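Chapter 4
Gathering Examples

Print this page | E-mail this page

Last updated: May

A learning system copies what it is shown. If it is shown good work, done in a range of ways, it has a fair chance of doing good work itself. If it is shown the same thing over and over, it will learn that one thing and very little else. This chapter deals with the showing. The programs that learn from the examples are left to the next chapter, and you can read the two in either order, though most students find it easier to start with this one.

We use one job all the way through. It comes from the Pimholm exercise, which Li-hua Liao set up and which Raymonde Kowalchuk later rewrote for classes. Two arms share a small walled workspace laid out as a gardening corner. There is a wooden shelf, a wire rack on the left wall, a plastic basket, a trowel and several bags and packets, potting soil among them. The job is to get the bags and packets into the basket. A person would do it without thinking, and that makes it a useful job to study. Soil bags are soft. They sag when lifted, they fold in the middle, and they seldom come to rest in the same shape twice.

4.1 What counts as an example

In this book an example is one full attempt at the job, from the moment recording begins to the moment it ends. It has two parts. The first is what the cameras saw. The second is what the arms did, stored as a list of joint positions with a time beside each. Both parts are needed. Pictures with no joint positions tell the system what the work looked like but leave out how each joint moved. Joint positions with no pictures are worse, as the system has no way of telling where the bags were.

The Pimholm exercise uses a fixed camera that looks over the whole workspace and a small one at the wrist of each arm. The fixed camera shows where everything is in relation to everything else. A wrist camera shows the gripper fingers and whatever is near them, and can miss the rest completely. When you look through a recording, keep both views open side by side.

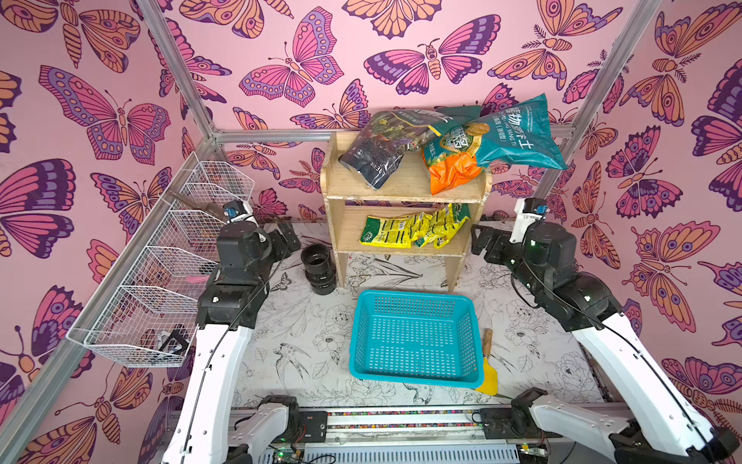
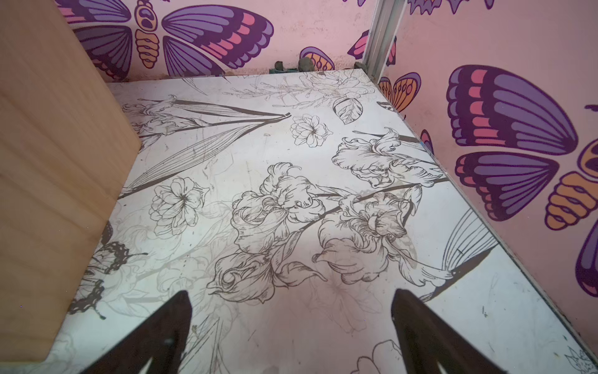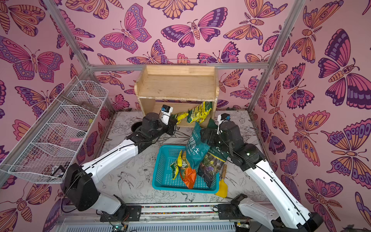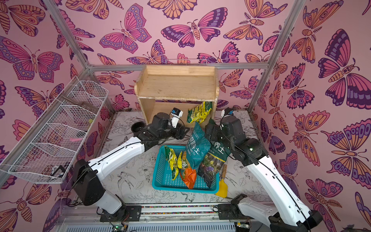
Figure 4.1 The Pimholm workspace. The second picture is a wrist view; the other three are from the fixed camera.

Compare the first picture with the last. In the first, the basket is empty and there are soil bags on top of the shelf. In the last, the basket holds bags and packets and one printed bag is in the lower part of the shelf. A single picture like either of these is called a frame. A frame is not an example, and a common mistake in first reports is to give the number of frames where the number of examples was asked for.

4.2 Planning the starting positions

Before recording anything, write down how the objects will be set out for each attempt. Decide which bag goes on top of the shelf and which goes lower down, and which way each one faces. Then change the plan a little from one attempt to the next. Small changes matter more than students expect — a bag turned so that its corner hangs over the shelf edge calls for a different grip from one lying flat.

In Kowalchuk's version of the exercise each group wrote its starting positions on cards and shuffled them. The class recorded 631 attempts. After checking, 546 were kept. The others were set aside for reasons set out in section 4.4.

4.3 Guiding the arms

The person guiding the arms is called the operator. Operators should work at an even pace and should not stop in the middle of a movement to think. A long pause is recorded along with everything else, and the system may learn to pause in the same place. If you are unsure what to do next, finish the attempt as well as you can and mark it for checking.

Change operators every 60 minutes. Tired operators take short cuts, and they also tend to use one arm for work that should be shared between two. Liao's notes from the Dustlow classes mention a group whose right arm did nearly all the lifting by the end of the afternoon.

4.4 Checking and labelling

Each attempt is watched once by someone other than the operator. The checker writes down whether the job was finished, whether anything was dropped, and whether any camera stopped recording. An attempt in which a bag is dropped and picked up again may be kept, provided the label says so. An attempt with a missing camera view is set aside.

Labels should be short and should use the same words every time. Agree on "basket" or "crate" before you start and write it at the top of the sheet. The Sandhu sheet, printed at the back of the book, has room for the agreed words. The Ilau sheet is older and has no such space, so add a line by hand if you use it.

Print this page | E-mail this page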